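Why Does a Chopstick Holder Have Holes?

Kitchen Science for Young Readers

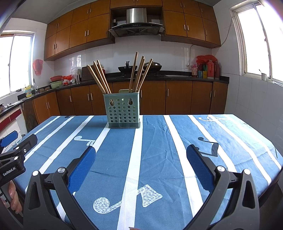 Wooden chopsticks in a green plastic holder. The front of the holder has many small round holes.

Many families eat with chopsticks every day. After a meal the chopsticks are washed, and then they need a place to stand until the next meal. A chopstick holder is made for this job. It looks simple, but several ideas from science are at work in it.

Where does the water go?

When chopsticks come out of the sink, drops of water cling to them. Gravity pulls the drops down. If the holder were a cup with solid sides and a solid bottom, the water would collect there, and the ends of the chopsticks would stand in a puddle.

Many holders have a tray at the base. Water that runs down can gather in the tray and be poured away. An adult or an older child should empty the tray and wash it often.

What do the holes do?

Some of the water does not drip. It stays on the chopsticks as a thin layer and must dry in the air. Drying in this way is called evaporation. The water changes into a gas called water vapor and mixes with the air.

Evaporation works best when the air can move. Still air close to a wet chopstick soon becomes damp, and then drying slows down. Holes let the damp air out and let drier air in.

Why is drying important for wood?

Wood comes from trees. Inside a living tree, very small tubes carry water from the roots to the leaves. A wooden chopstick still has these tubes, although they are too small to see without a microscope. They can soak up water – a little like a sponge.

Wood that stays wet for a long time may swell, bend or crack. Mold can also grow on it. Mold is a living thing that likes damp places, and it does not belong on anything used for eating. Chopsticks that have dark spots or a bad smell should be thrown away.

Why do the chopsticks lean?

A chopstick is long and thin. In a holder that is shorter than the chopstick, the top part sticks out and the chopstick tips until it rests against an edge. Some chopsticks lean a long way and others stand nearly straight. When they are spread apart, air can reach more of each one.

Try it at home

Ask an adult before you begin. You will need 4 clean wooden chopsticks, a tall glass and a dry towel.

1. Wet all of the chopsticks under the tap and shake them gently.
2. Stand two in the glass. Lay the other two side by side on the towel.
3. Touch them after 3 hours. Which feel dry? Is any part still damp?
4. Write down what you find and compare it with a friend's results.

Words to know

Evaporation: the change from a liquid to a gas.
Gravity: the force that pulls things toward the ground.
Mold: a living thing that grows in damp places.

Text by Piyumi Siddiqui. Reviewed by Nikau Ngata, 11/11/23.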